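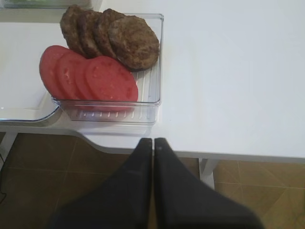 January, morning, Uysal room

Setup notes from the two-day Firano booking, written up while I still remember which room did what. Serpil Kahraman has the signed event order. These are the working notes for the AV and rooms bench, so anyone picking up the next booking can start from here.

Room plan. Firano asked for classroom seating for 40 in Uysal, with the projector on the short wall. We tried that first and the back row couldn't read the bottom third of the screen. Turned the whole room ninety degrees and used the long wall instead. Sightlines much better, but the lectern floor box is now on the wrong side. Ran the lectern off the box by the window with the longer HDMI, taped down along the baseboard and across the one door we kept locked. If the long-wall layout becomes the normal one, we need a second floor box or a wall plate. I put that on the list for the electrician.

Partition. The wall between Uysal and Ener still doesn't seal at the third panel. You can hear ordinary talking through it, and with a microphone on the other side you can follow every word. I cranked the panel down and back up twice, checked the top track, cleaned the bottom sweep. The sweep is worn flat for the length of a hand at the leading edge. Swapped panels three and five to see whether the fault moved, and it did — so it's the panel and the track is fine. Put them back in order. The sweep strip is a stock part, ordered one plus a spare.

Until it comes, don't sell Ener for anything with amplified sound while Uysal is occupied. I told the sales desk and they put a note on the calendar.

Sound. Two lavaliers and one handheld. Lav 2 dropped out whenever the presenter walked toward the coat closet. I thought battery, changed it, same thing. Moved the receiver from inside the credenza to the top of it and the dropouts stopped. The credenza door has a metal kick plate, which I hadn't thought about. Receiver stays on top from now on, with the rack ears off so it looks tidier.

Ceiling speakers in zone B were quieter than A. Someone had turned the zone trim down at the wall panel, probably during the last board meeting. Reset to the mark. I would like a lockout on that panel but the manual is missing from the binder. If anyone has it, please put it back.

Projector. Lamp hours are fine. The image had a slight keystone from the move to the long wall and I corrected it with the feet first and the menu second. Focus was soft at the left edge and I could only split the difference. Good enough for slides, not good enough for spreadsheets in small type. For a client who lives in spreadsheets, use the two flat panels on carts.

Air. By mid-afternoon Uysal was stuffy. The schedule still had the room as unoccupied after 3:00, left over from the holiday settings, so the fan had stepped down. Called the building desk and they overrode it. Ask them to load the event schedule the day before, in writing, with the end time plus an hour for teardown.

Chairs and tables. We have 190 of the stacking chairs on the books across all the rooms. Pulled 6 with loose back bolts and tagged them. Four tightened up fine. The other two have stripped inserts and are in the repair corner behind the freight elevator. The narrow tables are better than the deep ones for classroom seating on the long wall, you get a proper aisle on both sides. Space them off the floor seams and the rows come out straight without a tape measure.

Turnover. Going from classroom to rounds in Gremby took two of us around 40 minutes, including linens. The slow part was the elevator, which we shared with a delivery. Next time stage the rounds in the corridor alcove during the last session. Checked with the building and that's allowed as long as the fire door swings clear.

Network. Guest Wi-Fi held up. The registration desk was on it as well, which I don't like, so on day two I moved them to the wired jack by the pillar. That jack was dead at first. Found it unpatched in the closet, patched it and labeled both ends. The labels in that closet don't match the drawing any more. I corrected the ones I touched and left the rest for when there is a free afternoon.

Signage. The directory screen in the lobby showed the right company name and the wrong floor for the first half hour. The template pulls the floor from the room record, and Gremby was entered under its old number. Serpil fixed the record. Worth checking the other rooms for the same error before the spring bookings load.

Still open:
Sweep strip for panel three, on order
Second floor box or wall plate in Uysal, waiting on a quote
Manual for the zone panel
Two chairs, inserts
Closet drawing

Afternoon, later. Firano's coordinator came by to confirm the return booking. Same room, same layout, long wall again. She wants a clock the speaker can see from the lectern. We have the battery one from the old training room — it runs slow, so put a new battery in and check it over a full day before it goes up.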